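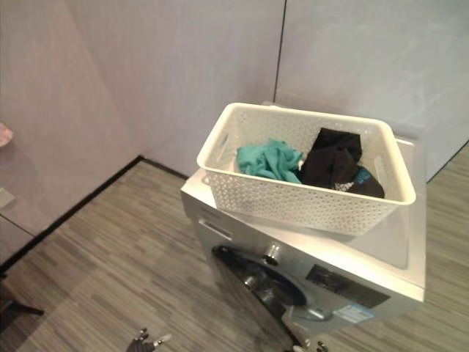 Fig. 1. Washing machine with the laundry basket on top, clothes inside.

4. Your first wash

This section is for the guests who stay two nights or more in the Murthorpe flat, and for the new helpers. Please read it one time to the end before you start. The full book of the machine is in the kitchen drawer, but it is long and the print is small, so I have written here only the parts which you need.

4.1 Before you load

1. Put the basket on the flat top of the machine, with the long side to the front. Both short ends have a slot for the hand. Use the two slots when you lift, also when the basket is half full.

2. Push the basket back until its whole bottom stands on the machine. In Fig. 1 it comes a little over the front edge. This is fine while you are standing there and sorting, but it is not the position for leaving it.

3. Take out the clothes one by one and look at the label inside. Make two heaps, dark and light. Black and navy blue can go together. Green, like the teal piece in Fig. 1, goes with the dark heap for its first washes, and later you can decide yourself.

4. Empty all pockets. Paper handkerchiefs are the worst, you will pick small white pieces from a black jumper for the whole evening.

5. Open out everything that is folded or rolled together. A sleeve which is inside out should be pulled back. Clothes with a printed sign or picture are the exception: turn these inside out, so the print does not rub on the drum.

6. Close zips and hooks. Leave buttons open.

Note: The sides of the basket have many small openings. Do not carry dripping clothes in it over the carpet. For wet things there is a bucket under the bathroom sink.

4.2 Loading the drum

1. Open the round door at the front by pulling the handle part on the right side of the ring. If it does not open, wait 2 minutes and try again. Do not pull with force.

2. Look inside the drum and feel with your hand along the rubber. Small socks from the guest before you like to stay there.

3. Put the clothes in loosely, one after another. When you lay your hand flat on top of them, there should still be space above the hand. If there is no space, take something out and keep it for the next wash.

4. Check that no cloth is caught between the door and the rubber, then push the door until you hear the click.

Caution: Look in the drum before you close the door, every time, also if you are sure. My neighbour's cat has visited us more than once.

4.3 Powder and liquid

1. Pull out the drawer at the far left of the front. There is a recess for the fingers.

2. For a normal load use one level cap of Clanico liquid. The bottle is on the shelf in the bathroom. If you have brought powder, follow the packet, but take the amount for soft water.

3. Softener goes in the small part with the flower sign. It is not necessary for towels, they become less thirsty from it.

4. Push the drawer in completely.

Caution: Keep the liquid away from children and do not leave the bottle on top of the machine. In the spin it walks to the edge and falls.

4.4 Choosing the programme

1. Turn the knob above the door. For mixed dark clothes choose 30 degrees. For bed sheets and towels see section 5.

2. Look at the display to the right of the knob. On the dark programme it shows 86 minutes. It can change a little after the machine has weighed the load, this is normal.

3. Lift the basket down from the top and put it on the floor, away from the door.

4. Press start. For some seconds you hear only a hum, then the water comes.

Note: Please start the last wash before 8 in the evening. The bedroom of Mrs Bashir is under this room and the spin is louder for her than for you.

4.5 When the wash is finished

1. Wait until the door lock opens with a click.

2. Bring the basket in front of the door and let the clothes fall into your hands, not on the carpet. If they are still heavy with water, run the spin one more time.

3. Shake each piece hard, two or three times, before it goes on the drying rack. Dark things dry better in the shade, so put the rack away from the window in the months from May.

4. Leave the round door and the drawer open by the width of a hand, until the next day.

5. Wipe the rubber with the old yellow cloth.

4.6 If something is not right

The machine does not start: push the door again, and then look if the tap behind is open.

The machine moves or knocks: stop it and spread the clothes in the drum. One heavy piece alone makes this, for example a bathrobe. If it still knocks when empty, one foot is not standing firm on the carpet. Please do not turn the feet yourself, write to me.

Water on the carpet: turn the knob to off, close the tap, put towels down and phone me at any hour.

Colour came out on another piece: do not dry it. Wash it again at once, alone, with one sheet from the Nekico box.

The smell is not fresh: run the empty machine on the hottest programme with 200 ml of white vinegar in the drum. I do it myself between guests, but after a long stay it may need it sooner.

For questions about this section ask Lăcrămioara Buzatu, the number is on the inside of the front door. Bed sheets, towels and wool are in section 5.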